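**Week 10 handout: our visit to the Darance open day**

What a morning! The Darance lab runs two arms side by side at one table, and the tool case demo alone was worth the bus ride. Keep three words in mind as you read: reach, grasp, release.

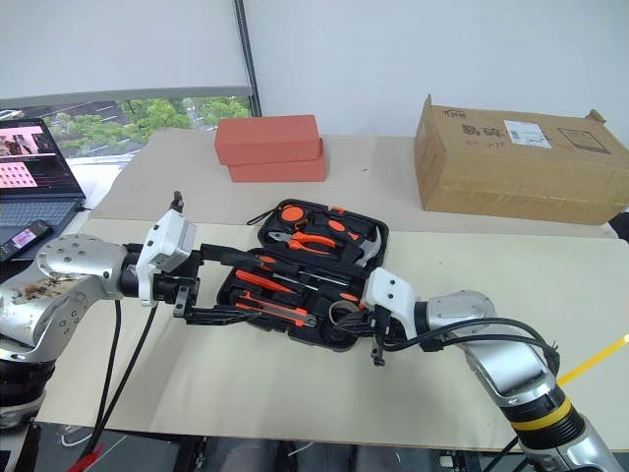

Grasping is where Chapter 3 comes alive. A hammer is heavy at one end, so the best place to grip it may be far from the middle of the handle. Screwdrivers roll — pliers open up.

For next class:

- Sketch a grasp for one hand tool you own.
- Write 200 words on when a second arm helps.
- Bring questions on the Mindavley reading, pages 1 to 20.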